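Cinta de embalaje Jundau 700
Inicio > Embalaje > Cintas adhesivas > Jundau 700

Referencia: 2532-M
Disponibilidad: en stock
Venta por unidad, paquete de 6 o caja de 36 rollos

Descripción

La Jundau 700 es una cinta de polipropileno con adhesivo de caucho natural para el cierre de cajas de cartón de peso medio. Se fabrica en marrón y en transparente, con un ancho de 48 mm y una longitud de 66 m por rollo. Se puede aplicar a mano o con precintadora, y es compatible con las precintadoras Nisholm de mandril de 76 mm.

El adhesivo de caucho agarra desde el primer contacto y tolera bien el cartón reciclado, que suele desprender más polvo que el cartón de fibra virgen. No necesita tiempo de espera: la caja se puede apilar nada más cerrarla. En almacenes fríos recomendamos guardar los rollos a temperatura ambiente la noche anterior a su uso.

Para cajas de hasta 15 kg basta una tira central que baje al menos 7 cm por cada lado. Entre 15 y 25 kg conviene cerrar en doble T, con una tira central y otra en cada borde. Por encima de ese peso aconsejamos pasar a la Jundau 900, reforzada con fibra de vidrio.
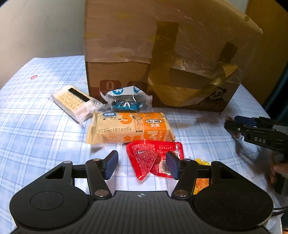
Caja de cartón con cinta de embalaje y paquetes de alimentos sobre la mesa.

Características técnicas

Soporte: polipropileno biorientado (BOPP)
Adhesivo: caucho natural con base disolvente
Espesor total: 48 micras
Ancho: 48 mm
Longitud: 66 m
Diámetro interior del mandril: 76 mm
Temperatura de aplicación: de 5 a 40 °C
Colores: marrón, transparente

Apertura y retirada

La cinta se corta con cúter o con el abridor de seguridad Zaki, que tiene la hoja embutida y no llega al contenido de la caja. Si se quiere reutilizar el cartón, lo mejor es cortar por la junta de las solapas y dejar la cinta pegada. Al arrancarla suele llevarse la capa superior del papel, sobre todo en cajas impresas. Los restos de adhesivo en superficies lisas salen con alcohol isopropílico.

Almacenamiento

Guardar los rollos tumbados, en su caja, en un lugar seco y sin luz directa. Caducidad recomendada: 12 meses desde la fecha de fabricación, que va impresa en el interior del mandril.

Precios por cantidad

De 1 a 5 rollos: 1,95 € por rollo
Paquete de 6: 10,50 €
Caja de 36: 55,80 €
Palé de 3.600 rollos: consultar

Precios sin IVA. Portes gratuitos en la península a partir de 90 €. Para Baleares, Canarias, Ceuta y Melilla, solicitar presupuesto.

Preguntas frecuentes

¿Se puede imprimir con logotipo?
Sí, a una o dos tintas. El pedido mínimo es de 700 rollos y el plazo, de cuatro semanas desde la aprobación de la prueba.

¿Sirve para congelación?
No. Para cámaras de congelación tenemos la cinta Garnen, con adhesivo acrílico específico.

¿Hace ruido al desenrollar?
Algo menos que una cinta acrílica corriente. Si se trabaja en oficina, existe una versión silenciosa bajo pedido.

Productos relacionados

Precintadora manual Nisholm 50 mm
Abridor de seguridad Zaki
Cinta Garnen para frío
Jundau 900 reforzada

Ficha actualizada el 14 de noviembre de 2018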